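Footed bowl

A footed bowl is an open vessel for food whose body narrows at the base to a short ring, called the foot or foot ring, on which it stands. The form is common in tableware and is made in fired clay, turned wood, metal, glass and moulded or printed plastic. 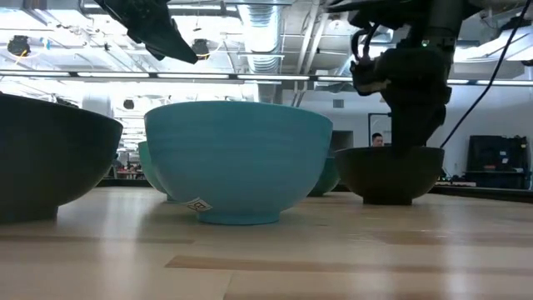
Parts and terms

The rim is the upper edge and may be rounded, flared or flat. A flat rim gives a better grip when the bowl is full but adds to the width of a stack. The wall runs from the rim to the foot; in deep bowls it is steep near the top and turns sharply inward below, while shallow bowls have a more even slope. The well is the inner floor. The foot ring lifts the well clear of the table and limits contact to a narrow band.

Surface

Finishes range from matte to full gloss. Matte surfaces show scratches from cutlery sooner, particularly in dark colours. Bowls built up in layers by a printer carry fine horizontal ridges, which may be sanded or coated. Uncoated ridges hold food residue and are harder to clean. Similar rings occur on thrown pottery, where they are left by the fingers.

Size and proportion

Trade descriptions vary. The Hodelero pattern list, revised 4/28/07, gives a foot diameter of between 50 and 60 per cent of the rim diameter for deep bowls. Mireille Pons treats anything with a narrower foot as a pedestal bowl, a usage not followed by Cindomik, which applies that name only where there is a distinct stem.

Storage

Bowls of one pattern nest with the foot of each resting in the well of the next. Mixed patterns may bind at the wall and are better kept side by side. Paper labels should be removed before the first wash, as adhesive left on the wall collects dirt.

See also: Basin; Saucer; Tableware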